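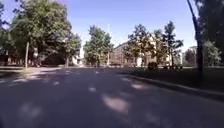

zatim_side
Tipene Fairweather said at the residents' meeting that painting a center line would slow people down on the loop road. I don't buy it. A line tells drivers which half is theirs and they speed up. I'd leave the asphalt as it is and trim the trees.

jillelico
Trim which trees? The shade is the only reason I can walk there in May without a hat.

zatim_side
The low branches on the lawn side. Coming out of my driveway in the afternoon, I can't tell a patch of sun from a kid's jacket until I'm close. I'm not saying take anything down.

curbside_w
I'm for the line, or at least an edge line along the curb. When you drive under the trees your eyes are adjusting the whole time, light, dark, light again. A painted edge gives you something to follow. The curb is fine where the sun hits it but in the dark stretches I've scraped a wheel on it. New tire, 200 dollars.

jillelico
How fast were you going?

curbside_w
Slow. I was moving over for a delivery van.

Wahyudi Hartono
I asked for prices last fall so I'll put them here again. Wirel quoted 600 dollars to paint a center line from the entrance to the bend. An edge line was extra and they didn't give me a figure. El Fassi does trees only. They wanted to walk the road first and I never heard back from them.

zatim_side
600 for paint that wears off. What about a speed hump?

Wahyudi Hartono
Plow driver won't like it. Also the people closest to it will hear every trailer go over.

curbside_w
I'm one of the closest and I'd take the noise.

oldmower
I mow a lot of that grass. The roots on the lawn side are already near the surface, so if anybody calls a tree crew please tell them to keep the truck on the road. Last time they drove over the curb and left ruts that took me all summer to fill.

jillelico
That was the crew before El Fassi, I think.

oldmower
Could be. The ruts were the same either way.

zatim_side
Would people agree to lifting the lowest branches this year and looking at paint after that? The road is wide enough for two cars to pass without a line. We've done it for years.

curbside_w
No, I still want the edge line. Some 45 households use that road and half of them have visitors who don't know the bend. But I won't vote against the trimming.

jillelico
If it's only the lowest ones, fine. I'd want to see them marked first - a ribbon on each branch, before anybody brings a saw.

Wahyudi Hartono
I'll call El Fassi again and ask for a time after 5, so people who work can come along. Will post here when I have it.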